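Trinkprotokolle und Nachtdienst: Anmerkungen zum Bericht der Heimaufsicht Zonesitz

Sonntag, 25. August

Drucken | Per E-Mail versenden

Die Heimaufsicht Zonesitz hat ihren Bericht über die Flüssigkeitsversorgung in den stationären Pflegeeinrichtungen vorgelegt. Geprüft wurden 1.066 Trinkprotokolle aus den Sommermonaten des Vorjahres. Der Verfasser dieses Blogs war längere Zeit in der Angehörigenvertretung des Hauses Raltunine tätig und hat den Bericht mit entsprechendem Interesse gelesen.

Beanstandet wird in erster Linie die Lückenhaftigkeit der Aufzeichnungen. In zahlreichen Fällen endet das Protokoll mit dem Abendessen und setzt erst zum Frühstück wieder ein. Ob in der Zwischenzeit Getränke angeboten wurden, lässt sich nachträglich nicht feststellen. Die Behörde wertet dies als Dokumentationsmangel und ausdrücklich nicht als Versorgungsmangel — eine Unterscheidung, die rechtlich geboten sein mag, den Angehörigen jedoch wenig hilft.

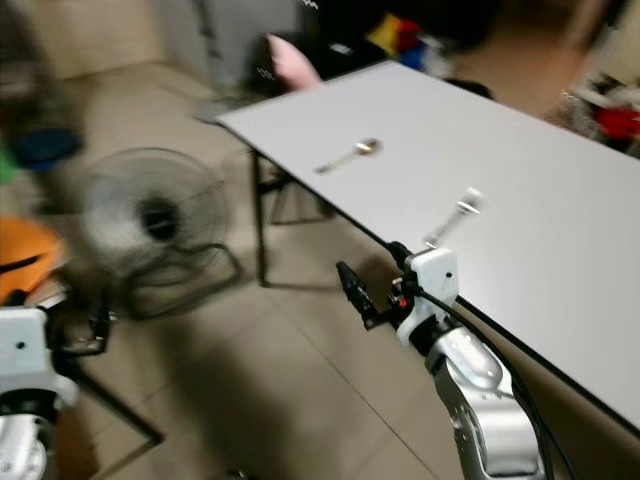 Löffel und Gabel auf dem Tisch

Als Richtwert legt der Bericht eine Trinkmenge von 1.000 Millilitern je Tag zugrunde, sofern ärztlich nichts anderes verordnet ist. Unterhalb von 900 Millilitern soll künftig an drei aufeinanderfolgenden Tagen gemessen und danach die Hausarztpraxis verständigt werden. Gegen ein solches Verfahren ist nichts einzuwenden. Es setzt allerdings voraus, dass die Mengen zutreffend erfasst werden. Wird ein volles Glas hingestellt und am Abend unberührt abgeräumt, so steht im Protokoll nicht selten dennoch das volle Glas.

Das Haus Raltunine verwendet seit November das elektronische Erfassungsprogramm Ovusetti. Die Einträge erfolgen am Tablet, und zwar getrennt nach angebotener und getrunkener Menge. Nach Auskunft der Einrichtungsleitung sind die Lücken am Abend seither kleiner geworden. Zahlen hierzu wurden der Angehörigenvertretung bislang nicht vorgelegt.
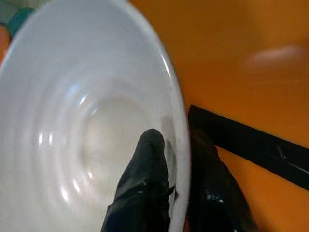

Unbefriedigend bleibt die Behandlung der Speisen. Suppen, Kompott und Joghurt tragen bei vielen Bewohnerinnen und Bewohnern erheblich zur Flüssigkeitsaufnahme bei, werden in den Protokollen aber uneinheitlich oder gar nicht berücksichtigt. Der Speisenlieferant Kalniņš, der mehrere Häuser im Stadtgebiet versorgt, weist auf seinen Wochenplänen keine entsprechenden Angaben aus. Eine Anfrage der Angehörigenvertretung blieb ohne inhaltliche Antwort.

Der Bericht äußert sich ferner nur am Rande zum Nachtdienst. Wo eine einzelne Pflegekraft zwei Wohnbereiche betreut, wird das Anreichen von Getränken zwangsläufig hinter dringenderen Aufgaben zurückstehen. Dieser Umstand ist der Heimaufsicht bekannt; er wird auf der vorletzten Seite in einer Fußnote erwähnt. Eine Empfehlung zur Besetzung enthält der Bericht nicht.

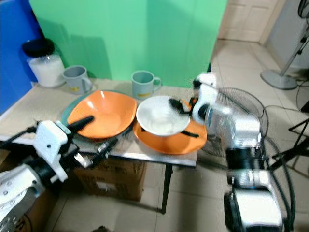
Becher, Teller und Schüsseln

Den Angehörigen ist zu raten, von ihrem Recht auf Einsichtnahme Gebrauch zu machen, soweit eine Vollmacht oder Betreuung vorliegt. Der Antrag kann formlos bei der Pflegedienstleitung gestellt werden. Die Stellungnahme der Angehörigenvertretung wird nach der nächsten Sitzung an dieser Stelle veröffentlicht.

Kommentare (3)

heidekraut: Meine Mutter bekommt abends Tee, mag ihn aber nicht. Eingetragen wird er trotzdem. Mit Saftschorle wäre viel gewonnen.

Nachtwache i. R.: Die Fußnote habe ich auch gefunden. Danke, dass Sie sie erwähnen.

K. aus Zonesitz: Gilt die Einsichtnahme auch für Ovusetti oder nur für die Papierakte?

Weitere Beiträge
Kurzzeitpflege: Wartelisten ohne Auskunft
Besuchszeiten im Haus Raltunine neu geregelt
Was der Heimvertrag zur Wäsche sagt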